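**Crediting and usage terms when a photo gets picked up by the press**

**fallholm_d** wrote:

Sodard want one of my overhead street shots for a print feature. Their form asks for "all media, perpetual". The fee is £271. I have only licensed through Geltus before, where the terms are fixed. Is perpetual normal for a single editorial use?
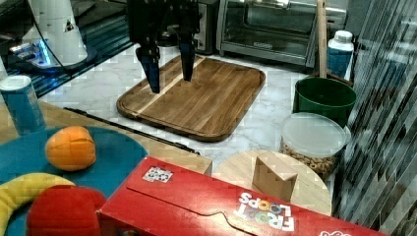
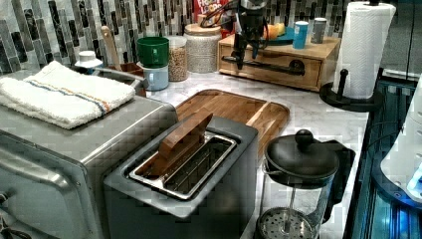
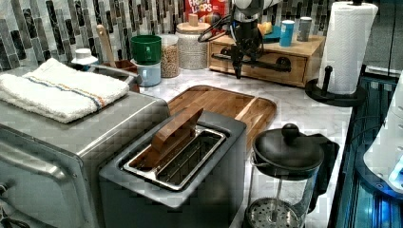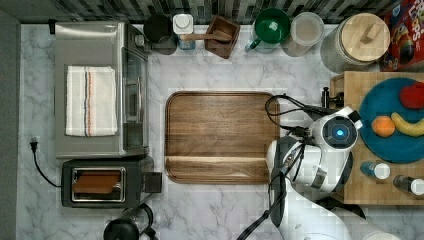 *Kitchen worktop, four frames, resized for the forum.*

**panganiban** wrote:

Not normal. Editorial use is usually one title, one territory, fixed term. Strike out "all media, perpetual", write in "print, single issue, plus web archive of that issue", initial it and send it back. Most picture desks accept that without comment.

**greycard** wrote:

Disagree on the web archive. Once it's online it gets lifted. I charge separately for web and cap it at 8 months. My last one was £523 for print and £818 with web included.

**panganiban** wrote:

> cap it at 8 months

Unworkable for an archive. They won't go back and pull a picture out of a published page, and you won't check. Better to price it in once.

**greycard** wrote:

I do check. Reverse search, first Saturday of the month. Two invoices paid so far.

**Dela Asamoah** wrote:

I worked on a picture desk until November. The form is a default and the person sending it often hasn't read it. Ask for the editorial version. Also check the credit line wording – if it says "where practicable", expect no credit in print.

Fill in the IPTC creator and copyright fields before you send the file. Some systems strip them on upload, so put your name in the file name too.

**fallholm_d** wrote:

It does say "where practicable". I've asked for the editorial form and quoted web separately, no cap. Will post the reply when I get it.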